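From: Malsha Barua
To: housekeeping list
Date: Sep 24, 2005
Subject: Re: folding the gray microfiber towels

Kedir Ejigu wrote:
> I bought a stack of the plush microfiber kind after all the praise on
> this list, and they won't stay folded. They slide off each other in the
> closet. Do you go in thirds or in quarters? And does the loop go in or out?

Dear Kedir, and everyone,

I was so pleased to see your question, as I've been fussing over these same towels ever since we moved to Ernine in August (the linen closet is half the size of the old one, so I think about folding more than a grown woman should!). I've settled on quarters. Lay the towel out flat on the biggest table you have, smooth it from the middle with your palms, bring the long sides together, and then fold it over once more so you get a square. I like to leave the hanging loop poking out at a corner, so I can grab it without digging through the pile.
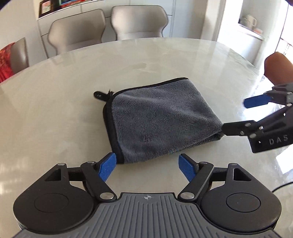 Piyumi wrote back when I sent her a draft of this that quarters are fine for a deep shelf, but on a narrow one she rolls hers and stands them on end, and that I should stop being so stubborn about squares. She may be right, and if your shelves are shallow, Kedir, do try it her way first.

Now, about the sliding. With mine it was mostly a matter of folding them crooked. The black binding is a great help there, because it gives you an edge to line up, and if the two bindings don't meet you know to open the whole thing and start again. Corners first, then the middle. 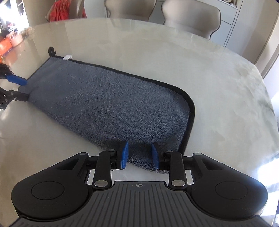 I also keep my piles low, and I turn every other towel so the thick folded edges don't all end up on one side. Oh, and no fabric softener, please! I did that with my first two and they never felt the same afterward.

Let us know how you get on, and do tell me how deep your shelves are.

Warmly,
Malsha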